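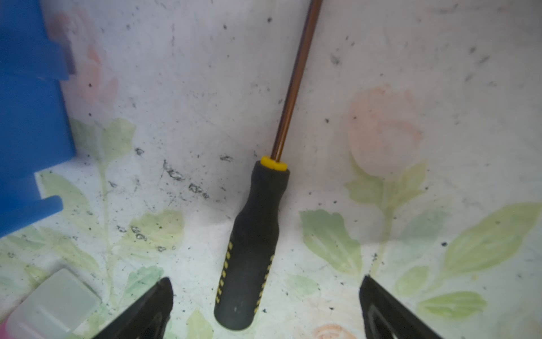
Redaktion Datensätze, Projekt Flolico - Stand: März, Version 9

Flolico: Redebeiträge und Pressetermine aus Kommunalwahlkämpfen

Flolico ist eine Sammlung transkribierter Pressekonferenzen, Podiumsdiskussionen und Fraktionserklärungen aus der Kommunalpolitik der Region Plolholm. Der Datensatz umfasst 2702 Redebeiträge aus 127 Terminen. Er richtet sich an Personen, die zu politischer Sprache, Zuständigkeitsfragen oder innerparteilichen Konflikten auf lokaler Ebene arbeiten.

Inhalt

Jeder Termin liegt als eigene Textdatei in UTF-8 vor. Dazu gibt es eine Tabelle mit den Metadaten (termine.csv) und eine zweite mit den einzelnen Beiträgen (beitraege.csv). Die Trennzeichen sind Semikolons, Kommas kommen in den Texten zu häufig vor. Zeilenumbrüche innerhalb eines Beitrags sind als Leerzeichen gespeichert.

Felder in beitraege.csv

beitrag_id: fortlaufende Nummer, wird bei Korrekturen nicht neu vergeben
termin_id: Verweis auf termine.csv
rolle: Kandidatur, Fraktion, Parteivorstand, Moderation, Presse, Publikum
liste: Kürzel der Wählerliste, leer bei Presse und Publikum
text: Wortlaut nach den Transkriptionsregeln
unsicher: 1, wenn mindestens eine Stelle nicht sicher verstanden wurde, sonst 0

Namen von Rednerinnen und Rednern sind nicht enthalten. Wer ein Mandat oder ein Parteiamt hat, erscheint nur mit der Rolle. Namen Dritter im Wortlaut sind durch [NAME] ersetzt, Straßennamen bleiben stehen.

Herkunft der Aufnahmen

Die Tonaufnahmen stammen von öffentlichen Terminen, zu denen die Listen oder der Lokalsender Skelano eingeladen hatten. Ein Termin dauert im Mittel ungefähr 90 Minuten, Pressekonferenzen sind deutlich kürzer als Podien. Nicht öffentliche Sitzungen wurden nicht aufgenommen, auch wenn später Mitschnitte davon im Umlauf waren. Die Audiodateien selbst gehören nicht zum Datensatz.

Transkription

Transkribiert wurde in zwei Durchgängen. Der erste Durchgang lief automatisch mit dem Werkzeug Murín, der zweite von Hand. Dialekt ist an die Schriftsprache angeglichen, die Wortstellung bleibt. Abgebrochene Sätze enden mit einem Schrägstrich. Zwischenrufe stehen in eckigen Klammern und zählen nur dann als eigener Beitrag, wenn jemand auf dem Podium darauf antwortet. Applaus ist nicht vermerkt - in den ersten Versionen war er das, die Angaben waren aber zu uneinheitlich.
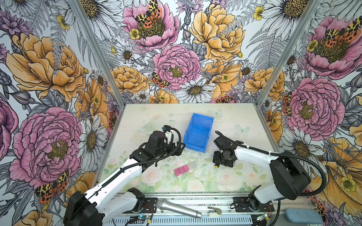
Bekannte Mängel

Die größeren Listen sind überrepräsentiert. Kleine Listen haben weniger Pressetermine abgehalten und kommen fast nur auf Podien zu Wort.

Bei Terminen im Freien ist der Anteil der Beiträge mit unsicher = 1 hoch. Für Auszählungen auf Wortebene sollten diese Zeilen ausgeschlossen werden.

Die Rolle Parteivorstand ist nicht durchgehend von Fraktion getrennt. Wer beides war, wurde nach der Ankündigung in der Einladung eingeordnet. In einigen Fällen haben die Betroffenen am Termin selbst betont, nur für die Fraktion zu sprechen; die Zuordnung wurde trotzdem nicht geändert.

Aussagen in den Beiträgen sind nicht auf ihren Wahrheitsgehalt geprüft. Das gilt auch für Behauptungen über die Briefwahl und die Auszählung. Spätere Richtigstellungen sind nur enthalten, wenn sie bei einem aufgenommenen Termin gefallen sind.

Nicht vorgesehene Verwendung

Der Datensatz eignet sich nicht für Wahlprognosen. Er soll auch nicht benutzt werden, um anonymisierte Personen wieder zu identifizieren. Bei kleinen Listen ist das mit Ortskenntnis leicht möglich, deshalb bitten wir bei Zitaten aus diesen Beiträgen um Zurückhaltung.

Änderungen in dieser Version

- Doppelte Beiträge aus zwei Podien entfernt
- Kürzel der Listen vereinheitlicht
- Feld unsicher für ältere Termine nachgetragen

Lizenz und Zitierweise

Die Texte dürfen für Forschung und Lehre frei verwendet werden, eine Weitergabe nur zusammen mit dieser Datei. Bitte als "Flolico, Version 9, Plolholm" zitieren. Korrekturen nehmen wir mit Angabe der beitrag_id entgegen.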